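Portable induction hob next to a microwave: how close is too close?

Posted in Kitchens & Small Appliances · 1,371 views

cornercounter
We moved into a flat in Cluddale with a lovely quartz counter and no stove, the landlord's view being that a stove is a lifestyle choice. So I cook on a single plug-in induction hob, sitting mid-counter beside the microwave. The trouble is the microwave door, which swings out right over the glass. My other half opens it while I have a pan going and we negotiate from there.
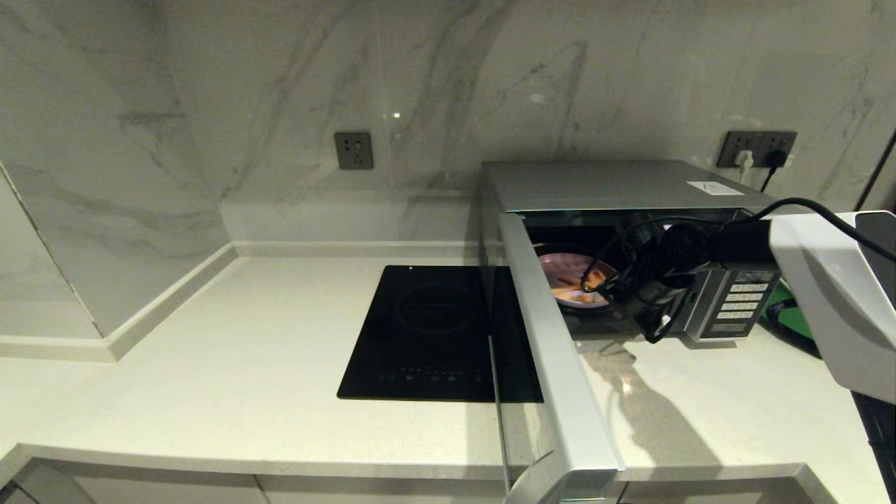 What I'd like to know
Can the two live side by side if we're careful? And is it fine to run both from the same wall? The other outlet on that wall is free, if it matters.

3 replies

sindwood_sue
Had this exact standoff for 6 years. Move the hob left, or pull it forward until the door clears it completely. A hot pan under an open microwave door is how you end up with a melted door seal and a quiet Sunday. Check the manual for the gap it wants at the sides and back. Mine asks for 8 inches, and my whole kitchen is hardly more than that.

Also, don't put things down on the glass just because it's flat. Everyone does. I have a colander that remembers.

toast_rack
just get an air fryer

plugsandpans
On the outlets: it depends on the circuit. Two outlets on one wall are very often on the same breaker, so moving a plug across may change nothing. Add up the watts on both rating labels and compare that with what the circuit is good for. Ours was a 20 amp and it still tripped whenever porridge and bacon coincided. If you rent, ask the landlord which breaker feeds that wall — he may even know.

Until then, take turns. Heat the soup, then fry the egg.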